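Enter keywords Search All checklists

Needle Driver Comparison – Bench Inspection Checklist
Issued by the Instrument Trials Office, Pitport
February

Scope
This checklist applies to the paired trial of the Zovico and Alov needle drivers on the Srour controller. It is to be completed by the duty inspector before the bench is released for the next block of suturing. Items marked "Comment" require a written entry.

1. Instrument identity
1.1 Serial number agrees with the trial register. Pass.
1.2 Use counter below 2,000 closures for each driver. Pass. Comment: the Zovico driver stands at 349 and the Alov driver is newly fitted.

2. Jaws
2.1 Jaws close fully with no side play. Pass.
2.2 Thread held under steady pull without slipping. Comment: one slip in 10 pulls for the Zovico driver, none for the Alov. Within the limit, but to be repeated on Thursday.
2.3 No burr or sharp edge likely to fray the thread. Pass.

3. Wrist
3.1 Full travel in both directions without sticking. Pass.
3.2 Pins and screws seated. Pass.
3.3 Lettering on the housing legible. Pass.

4. Cameras
4.1 Wrist views and fixed view received at the console. Pass.
4.2 Glare from moist tissue does not hide the jaw tips. Comment: acceptable – lamp level to remain at setting 7.

Bench views, tissue closure with black suture:
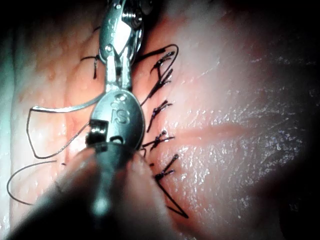
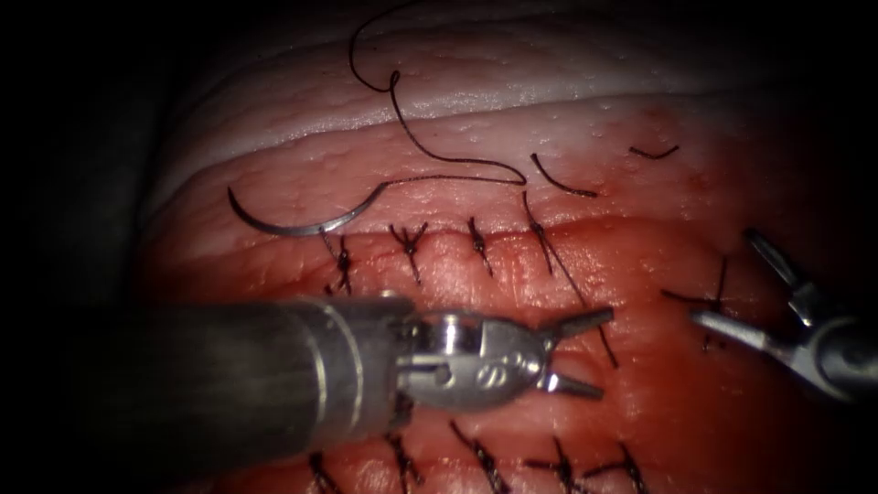
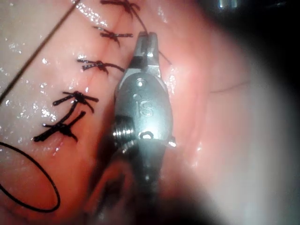
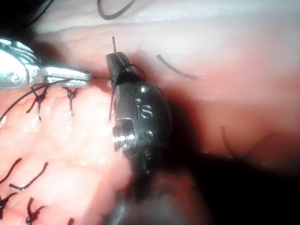
Srour support replied that item 4.2 ought to be scored separately for each camera, as a lamp level that suits the fixed view can wash out a wrist view, and a single pass mark would conceal this when the two drivers are compared. The office accepts the point. Item 4.2 will be divided in the next issue, and inspectors should meanwhile name the camera in their comment.

5. Controller
5.1 Motion scaling identical for both drivers. Pass.
5.2 Emergency stop tested from the console and from the bench. Pass.
5.3 Delay between hand control and jaw movement recorded. Comment: not recorded for the Alov driver. The entry must be supplied before release.

6. Close of session
6.1 Needles counted and placed in the sharps container.
6.2 Tissue disposed of in accordance with the bench rules.
6.3 Drivers cleaned, dried and returned to their own trays – trays are not to be exchanged between makes.

Result: release withheld pending item 5.3.

Contact the Instrument Trials Office | Copyright Pitport | Back to top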